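伊迪斯公共图书馆启动阅览区更新工程 二层阅览室分期开放

1月30日 星期四

伊迪斯(Idis)公共图书馆今日发布通告,阅览区更新工程正式启动。工程涉及主馆二层普通阅览室、地方文献室及东侧自习区,施工期间各区域分期关闭、分期开放,一层借还服务台照常运行。

根据通告,更新后的阅览区最多可提供404个座位,其中145个设于自习区,须凭有效读者证预约使用。预约系统由诺尔特罗(Noltero)公司承建,读者可在馆内终端或图书馆网站办理,每次预约时段为两小时,期满后如无他人排队,可续约一次。逾时未到者,座位自动释放。

图书馆馆长希巴·盖西(Hiba Qaisi)表示,现有阅览室自启用以来未作整体调整,照明、通风和座位间距已不能满足读者需要。去年11月,图书馆就阅览环境公开征求意见,共收到有效答卷913份,意见较为集中的是延长晚间开放时间和增设安静区域,两项内容均已列入本次更新方案。

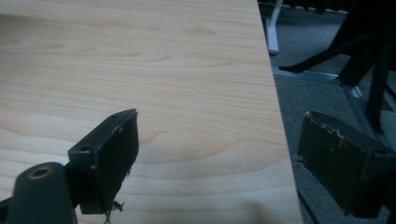
米拉格罗斯·布斯托斯

地方文献室的调整是本次工程的重点之一。该室所藏拉瓦什德(Rawashdeh)家族捐赠的手稿、地契和旧地图,将在施工前移入恒温书库,移库期间暂停原件调阅,已完成数字化的部分仍可在一层检索终端查阅。确因研究需要使用原件的读者,应提前以书面形式向文献部提出申请,由文献部视移库进度答复。

施工单位吉雷尔(Girell)公司将优先安排噪声较大的作业在闭馆时段进行。自习区关闭期间,一层报刊厅延长开放至晚间九时,供读者临时使用。儿童阅览室不在本次工程范围之内,周末故事会及学校集体参观按原计划举行。

通告同时明确,施工期间到期的图书可在任一分馆归还,读者证有效期不受影响。二层储物柜将于自习区关闭前统一清理,请读者及时取回个人物品;逾期未取的物品由服务台登记保管。

各区域关闭与恢复开放的具体日期,由图书馆在入口公告栏及网站另行公布。读者对工程安排有疑问或建议的,可向一层服务台提交书面意见。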